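Baumgart vs Manitz finger pads on the hand grippers

tradholm_tim
February, 21:40
Been swapping pads all week. Same handheld body, two parallel fingers, only the pads change. Baumgart are the soft ones, Manitz harder and thinner. Job is crockery, mostly bowls. Heaviest one is 624 g on the kitchen scales.
Manitz slipped on anything glazed. Baumgart held but they pick up dust and you have to wipe them evry few goes. Not scientific, 24 lifts each.

ornunbridge
Which way do you take the bowl? Across the rim or one finger in?

tradholm_tim
One in, one out. Blue pad flat on the inside wall, other one on the outside near the rim. Bowl goes over on its side. Second gripper comes to the inner rim for the big one. 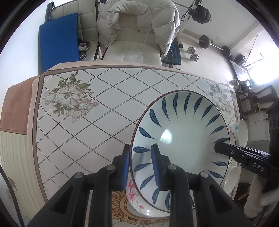
Eulalia Godoy
Disagree on Manitz. I ran mine for nearly 300 lifts on glazed plates, no drops once I'd roughed the face with fine paper. New ones have a shiny skin on them. Did you take that off?

tradholm_tim
No, straight out of the bag. Didn't know about the skin

ornunbridge
Roughing them is cheating imo. If you have to sand it before it works then compare it with a sanded Baumgart as well.

Eulalia Godoy
Two minutes with paper isn't cheating. And the soft ones tear at the corner, I binned a pair at 297.

ornunbridge
Mine tore too tbf. Still wouldnt go back to hard pads for anything curved.

tradholm_tim
ok will sand one Manitz pair and one Baumgart pair, same bowls, post numbers when done. What grit?

Eulalia Godoy
Finest you've got. Go light.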